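수성 도료 건조 시간 얘기 좀 정리합니다. 공방 작업대 상판을 흰색으로 다시 칠하려는 분들이 자주 묻는 내용이라 타래로 씁니다.

1/
제품 뒷면에 적힌 건조 시간은 대개 지촉건조 기준입니다. 손끝을 댔을 때 묻어나지 않는 시점이라는 뜻이고, 물건을 올려도 된다는 뜻이 아닙니다. 지촉, 고화, 완전 경화는 각각 다른 단계입니다.

2/
수성 아크릴 도료는 물이 먼저 빠지고 그다음 수지 입자가 서로 붙으면서 도막이 됩니다. 두 번째 과정에는 최저 조막 온도라는 하한이 있습니다. 그 아래에서는 표면이 말라 보여도 도막이 제대로 이어지지 않습니다.

3/
3월에 난방 없는 창고에서 칠하고 실패했다는 얘기가 많은 것도 대부분 여기 걸립니다. 낮 기온만 보지 말고 상판 표면 온도를 재세요. 두꺼운 상판은 공기보다 한참 늦게 데워집니다.

4/
습도. 상대습도가 높으면 물이 늦게 빠지고, 조막 조제로 들어간 용제가 그사이 먼저 날아갈 수 있습니다. 그러면 광이 죽거나 가루처럼 일어납니다. 제습기는 틀되 바람을 도막에 직접 보내지는 마세요. 겉만 먼저 닫힙니다.
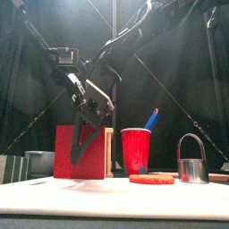
5/
흰색의 은폐력. 흰색은 이산화티타늄 함량이 거의 전부입니다. 싼 제품은 탄산칼슘 비중이 커서 젖어 있을 때와 말랐을 때 색 차이가 큽니다. 어두운 바탕이면 백색 프라이머를 먼저 올리는 쪽이 총 도료량이 적게 듭니다.

6/
제 기록입니다. Bostach 수성 우레탄 백색, 얇게 2회 도장. 도료 사용량은 두 번 합쳐서 252g. 1회차와 2회차 사이에 하룻밤 두고 320방으로 가볍게 연마했습니다. 연마 가루는 물걸레 말고 마른 극세사로 닦았습니다.

7/
두껍게 한 번으로 끝내려는 분들 계신데, 도막 두께가 두 배면 건조 시간은 두 배보다 더 늘어납니다. 안쪽 수분이 이미 닫힌 표면을 지나야 하기 때문입니다. 모서리에 고인 부분이 제일 늦게 굳습니다.

8/
블로킹. 다 마른 줄 알고 올려둔 물건이 상판에 들러붙는 현상입니다. 고무 발, 연질 PVC 매트가 특히 나쁩니다. 가소제가 도막으로 옮겨 가면 완전 경화 후에도 끈적임이 남습니다. 매트를 꼭 써야 하면 폴리프로필렌 쪽으로.

9/
Yayra Quansah 님이 댓글로 물어보신 유성 마감 위 덧칠 건. 됩니다. 단, 탈지하고 연마한 뒤 부착용 프라이머를 올리세요. 안 보이는 곳에 먼저 칠해서 격자로 칼집을 내고 테이프를 붙였다 떼는 시험을 권합니다. 조각이 떨어져 나오면 처음부터 다시입니다.

10/
황변은 별개 문제입니다. 방향족 우레탄은 자외선에 누렇게 됩니다. 창가에 둘 흰 상판이면 지방족인지 기술자료에서 확인하세요. 표기가 없으면 제조사에 문의하면 답을 줍니다. Bostach는 이틀 걸렸습니다.

11/
남은 도료는 작은 통에 옮겨 공기층을 줄이고 얼지 않는 곳에 보관합니다. 한 번 얼었다 녹은 수성 도료는 저어서 풀려도 입자가 뭉쳐 있는 경우가 많으니 상판에는 쓰지 마세요.

12/
연마지 방수 고르는 법은 따로 쓰겠습니다. 스프레이 도장은 장비가 없어서 답 못 드립니다.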